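Notes for speaking - Priya Hutchins, regional arts programmers' session, morning block

Start with the name. Testitano is a folk and brass weekend, held every April in the showgrounds at Traltine. Year one had two stages. We're now at seven, counting the kids' tent and the pub verandah.

Main point for this room: the smaller stages need their own programmer. For years I booked the headliners first and filled the verandah with whoever was left. The crowd could tell. Okafor took over the small stages and started booking them in spring, before the main stage was settled. (Pause here. People usually write this down.)

Changeovers. We allow 15 minutes between acts on the small stages and longer on the main. Brass bands need the longer slot - more chairs, more stands, more people looking for a mute. Put the solo acts after them, never before.

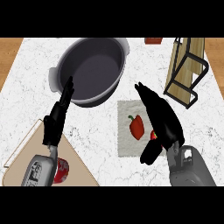
How many acts do we book for the weekend?

Forty-one, and that includes the school bands. We tried more and the sound crew ran out of meal breaks.

Fees. Every act is paid, local acts included, and the rate for a first-time local band is printed on the application form. Mention the Zuder trio, who started on the verandah and closed the main stage on the second night.

Noise. We finish amplified music at 10 pm and the acoustic session moves into the hall. Neighbours get a letter with the stage times and a mobile number that's answered all weekend. Say who answers it - me.

If time's short, skip fees and go straight to noise. Leave the program on the front table for anyone who wants to see the grid. Questions after that, then morning tea.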